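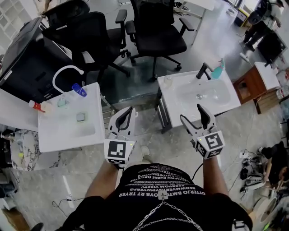

To: Jirkeo equipment list
Date: Dec 7, 2025
Subject: Re: Spending the rest of the Greltum kit money

Replying to the whole list, as two people have written to me off-list with the same questions. The earlier message is quoted in parts and my answers are underneath each part.

> We have 2,000 pounds left on the Greltum equipment line and it has
> to be committed before the end of the financial year. Can we settle
> what it goes on? I have seen two quotes but not the terms.

The 2,000 is right. It includes VAT and delivery, so please read all the prices below the same way. It can't be used for wages, rent or travel. It can be used for spares, provided they are ordered together with the thing they fit. A box of spare pads ordered on its own in March would have to come out of consumables, and consumables is nearly empty.

The two quotes are:

Vivel, one more pair of hand-held grippers with cables and carry case: 784 pounds.
Srour, one more pair, same job, with a longer warranty and a second set of fingers: 1,003 pounds.

Both came in during September and both firms have said in writing that they will hold the price until we decide. Vivel want payment with the order. Srour will invoice on delivery.

> Why another pair at all? We already have a pair and it works.

It does work. The trouble is that the washbasin tasks need both hands for the whole of every run, so one pair means one person recording. If a cable or a finger pad goes, the session stops and everyone goes home. I would like a second pair on the shelf for that reason alone, before we even talk about running two people side by side.

Running two people side by side is a different question and it needs more than grippers. It needs a second set of basins far enough from the first, another run of cable, and somebody to watch the second screen. I don't think we can pay for that out of this money and I am not proposing it here.

> Could we save by buying a single gripper and keeping it as a spare?

I asked both. Vivel don't sell singles. Srour do, but the single costs well over half the price of the pair and comes without the second set of fingers. There is also the matter of calibration. We have always calibrated left and right together, and with a mixed set we would be doing it again each time we swapped one over.

On the marker cubes: neither quote includes them. We print our own markers and would carry on doing so. The cubes themselves are cheap but they take a while to arrive, so whoever places the order should ask for them on the same day. Please use the same size as we have now. If the size changes, the settings have to change with it, and old and new recordings then have to be handled separately. 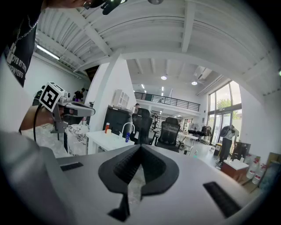
Jirkeo Equipment List Digest, Issue 404

(Continued from the first part of the same message.)

> What about the cables? I have stopped counting how many times
> I have had to step over one.

Agreed, and I want a cable line in the budget whichever quote we take. A gripper has its own cable going down to the floor, and then there is everything else that is plugged in. I have looked at three ways of dealing with this.

Floor covers. These are the rubber ramp sort. They are fine for the fixed run to the power strip but no use for the loose length near the person's feet, which has to move when they turn from one basin to the other.

An overhead line. The ceiling is too high for us to fix anything to without hiring access equipment, and the building would want drawings. I would leave this alone.

A waist clip with a short coil. Cheap, and we could try it with a belt and some hook-and-loop tape before buying anything. The weight then hangs from the belt and the wrists are left with only the gripper.

My preference is covers for the fixed run and clips for the people. Either pair of grippers leaves enough for that.

> Also can we please have a third basin? The two we have are
> different heights and the taps are different, which is good,
> but the Greltum plan says three.

The plan says "up to three", so we are not in breach with two. A basin on a stand, with a tap, is 404 pounds from the same place as before. Taking the Vivel pair and the basin comes to less than 2,000 with room for cable covers and clips. Taking the Srour pair and the basin also fits, but leaves less for breakages than I would like at this time of year.

Before anyone orders a basin I would want the floor marked out. The space between the present two is what the person stands in front of and works across, and a third one squeezed in there would get in the way of the arms. It would have to go at the far end, and the tables and office chairs would have to move to make room. Has anyone measured that end? If so please post the figures to the list.

> Can the small props come out of this money too?

No. Bottles, cups, tubes of toothpaste and so on are consumables and always have been. If you need some, put them on the usual sheet. Please note on the sheet whether the item has to match one already in use, as last time we were sent larger bottles and they wouldn't go between the fingers.

What I need from people on this list:

1. A yes or no on a second pair of grippers.
2. If yes, Vivel or Srour.
3. Any measurements for the far end of the room.
4. Anyone who has used the longer Srour warranty, for any product, to say whether the repair was quick. I have no experience of it and the paperwork only says "within a reasonable time".

For what it is worth I would vote for the Vivel pair. The second set of fingers in the other quote is useful, but the part that wears first for us is the black pads, and we can buy those separately from either firm as long as they go on this order. The warranty might change my mind if somebody has had a good experience.

One correction to the sheet that went round with the September quotes. It listed delivery as extra for Srour. Delivery is included. The total is as given above, and I have changed the copy in the shared folder.

Please reply to the list and trim the quoted text when you do. The digest was very long last week.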